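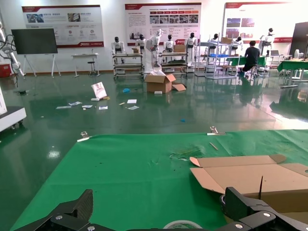 Community > Threads > Work Floor

Search posts people tags

Three months into having robots on our packing benches at Ferwood, and I keep getting asked what it's like. So, a thread! I work on the floor, I'm not a manager, and all of this is just my own view.

First, the job I had before. I folded boxes. Flat carton, flaps up, flaps down, tape, slide it over, next one. On a heavy day our bench did 1075 of them and my thumbs let me know about it all evening.

Now a pair of grippers does a good share of the plain folding, and I teach. That means I run the arm through a fold by hand, it records the moves, and we do it again with the carton turned a bit, or a crease in the cloth, or the flap already half open. Over and over. I love it way more than I expected to.

Best tip I got came from Lamai Nuchit, who trained me: clip the cloth tight before you do anything else. A carton that slides on a loose cloth will ruin a whole morning of good runs. I check my clips like other people check their stove.

Tape is still the hard part. Picking up the roll, fine. Finding the end of the tape with two stiff jaws and no fingernails? Ha. We did 80 tries last week and I was cheering out loud for the good ones. Thanakorn Phetsri two benches over now cheers back.

What changed for people, since that's the real question. Our team is the same size. Two folks moved to the returns desk because they wanted to, and one went to days for the first time in years. Nights used to be mostly folding, so there's less night work — great for me, not great if you counted on the extra pay. That part is still being argued over and I think it should be.

Also changed: the noise. The old taping machine was so loud we used hand signals. Now I can talk with the person at the next bench, and I know way too much about everybody's dogs.

The mess hasn't changed one bit. Cartons, paper, scraps, more cartons. Sweeping is still on us, and I'd hand that over tomorrow if somebody wants to build it.

Somebody asked about pay. Teaching counts as a skilled role here, so I went up a step in October. It took a lot of asking. If your shop is bringing these in, ask early and get the job title in writing before the training starts.

Next up we're trying the small Nouri cartons, the ones with the tuck flap that even I get wrong. I have a bet going with Lamai on how many runs it'll need. She said 425. I said fewer. Will post when we know!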